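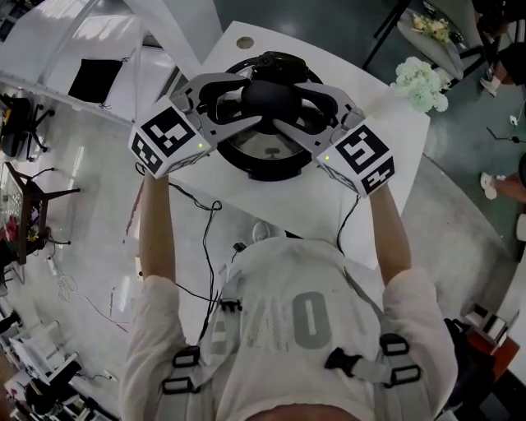 By Siham Jaber | Set-up guides | Updated in October | 6 comments

Section 2: Putting the desk where it belongs and getting the height right

The leaflet that comes in the box with the Seltard sit-stand desk gives this part four lines and a smiling cartoon. I've put up two of these desks, one at home and one for Archie Strachan down the hall, and four lines won't do it. If you followed Section 1, you have a frame on its feet, a top screwed down, and a control box hanging by one screw. Tighten that screw before you go on. The leaflet forgets to mention it.

Before you plug in

1. Move the desk to its final spot with a second person. The leaflet says one adult can slide it. One adult can also scrape a floor.

2. Leave a hand's width between the back edge and the wall. The maker asks for less. I don't trust the smaller gap once there are plugs back there.

3. Look up. Shelves, window handles and sloped ceilings all count. Check what the top will meet at full height, and remember that a monitor is taller than the desk.

4. Turn each foot until the desk stops rocking. Press on all the corners in turn. A level on your phone is good enough, whatever the forum people tell you.

CAUTION: Do not run the motor with anything stored under the desk. The box says the desk senses obstacles and backs off. Mine backed off from a wall and did nothing at all about a plastic wastebasket. Treat that feature as a bonus and keep the floor clear. Keep children and pets out of the room for the first run.

First run and reset

5. Plug straight into a wall outlet. Skip the power strip for now, so that if the desk stays dead you have one less thing to suspect.

6. Hold the down button until the top reaches its lowest point. Keep holding. The top should dip a little farther, rise slightly and stop. Let go only when it has stopped.

7. Press up and let it travel all the way. Listen to both legs. A steady hum is fine. A click that repeats from one leg usually means a loose bolt where the leg meets the crossbar. Unplug the desk, tighten the bolt and go back to step 6.

NOTE: If the display shows a code in place of a height, unplug the desk, wait, and repeat step 6. The support page offers a "smart recovery" in the Moges app. I tried it. It asked for my location and my birthday and then told me to unplug the desk.

Setting your two heights

Most of the advice sold with these desks gets grand at this point. There are charts that claim to give you the right height from your shoe size or thereabouts. Use your arms.

8. Sitting height. Sit back in the chair you really use, feet flat. Let your shoulders drop and bend your elbows. Bring the top up until your forearms rest on it without your shoulders lifting. Save this as button 1.

9. Standing height. Put on the shoes you wear at home, or none. Stand close, bend your elbows the same way and raise the top to meet them. Save this as button 2.

10. Work at each height for an hour before you call it done. Both of mine were too high, which seems to be the common mistake. If your wrists bend upward when you type, come down a little and save again.

11. Set the screen last. The top edge goes near eye level. People who wear bifocals will want it lower, and the charts never seem to know that bifocals exist.

NOTE: Saving over a button gives no warning and no beep. Write both heights on a bit of tape under the top.

How long to stand

The card in the box promises that standing burns off lunch, sharpens the mind and improves the mood. It has no source printed on it, and I would like to see one. What I can say is that my back complains less when I change position often, and that standing all Monday made my feet hurt by three o'clock. Start with short spells. Sit down when you want to.

Do you need the mat? Bezawit Bogale lent me hers for a few weeks and I liked it on tile. On carpet I couldn't tell the difference. Try it before you pay for it.

Weight

The printed limit is 100 kg, and it includes the top, which few buyers think to count. Spread heavy things over the two legs. Don't sit on the desk, and don't lean on the front edge while it moves.

Check the bolts again after two weeks of use. On Archie's desk three had worked loose. Cable trays and the clamp-on lamp are in Section 3.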